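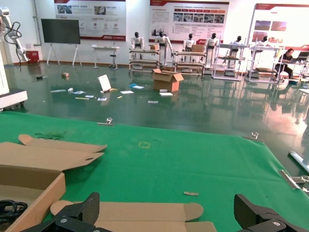 3.2 Work Surface and Packing Material

The packing of power cables into small cardboard boxes looks like a simple job, but the result depends much on how the table is prepared. In this section we describe the table, the boxes and the cables, and we explain how a packed box was judged. The same preparation was used at both sites of the study, Pikgate and Umby.

The work surface is covered with a green cloth. Without fixing, the cloth moves a little each time a box is pushed over it, and after several boxes the folds become high enough to catch a flap. For this reason the cloth is held with metal clips at the edges. A small yellow square is marked on the cloth as a reference for the person who sets the table. The boxes do not have to stand on the square, but it must stay visible when the cloth is put back after cleaning. Stains on the cloth were accepted if they did not make the surface sticky.

All boxes are of brown cardboard and have an attached lid. They were delivered flat by Clirkalum and were folded by hand before use. We kept them for the whole period of the work, and a box was replaced only when its lid could no longer close. Cardboard becomes softer at the fold lines after repeated opening, and a soft lid falls back more easily than a new one. We consider this a part of the task, as in a real packing room boxes are also reused.
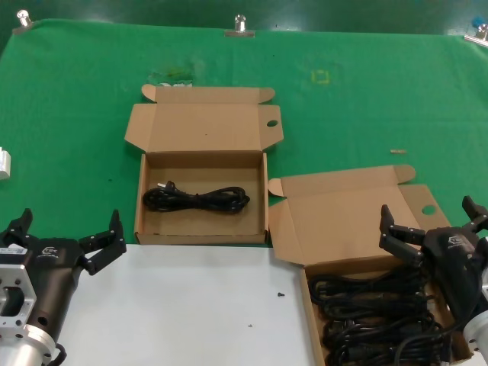

Reading time for this section: 3 min

3.3 Arrangement of the Cables

We distinguish two states of the cable. In the first state, called "bundled", a single cable is laid in a figure-eight loop and placed alone in an open box. In the second state, called "pile", many cables lie together in one box without order. Both states appear in Figure 2, with the bundled cable in the middle box and the pile in the box to its right. The plugs in the pile are partly hidden by the loops, and it is difficult to say which cord belongs to which plug.

The pile is not arranged by the experimenter. The cables are dropped in by hand, and the lid is left open. We tried in February to prepare the pile in a fixed way, following the method of Qin, but the cables have their own stiffness and did not keep the same form for 2 trials in a row. We therefore gave up this idea and mixed the pile again after every 20 trials.

A bundled cable was judged as correctly packed when two conditions were met: the whole cable was inside the walls, and the lid could be closed without pressing. Coils which opened again inside the box were still counted as correct if they satisfied both conditions.
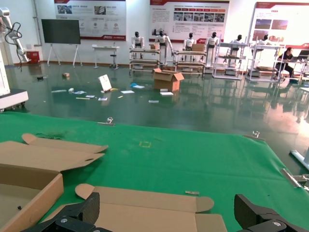 Figure 3. Opened cardboard pieces on the green cloth, with the yellow reference square farther back.

Small scraps of cardboard on the cloth were left in place during a trial and were removed only between sessions. The floor behind the table was not part of the work area, and its condition was not controlled. In Figure 3, an open carton and other items lie on it.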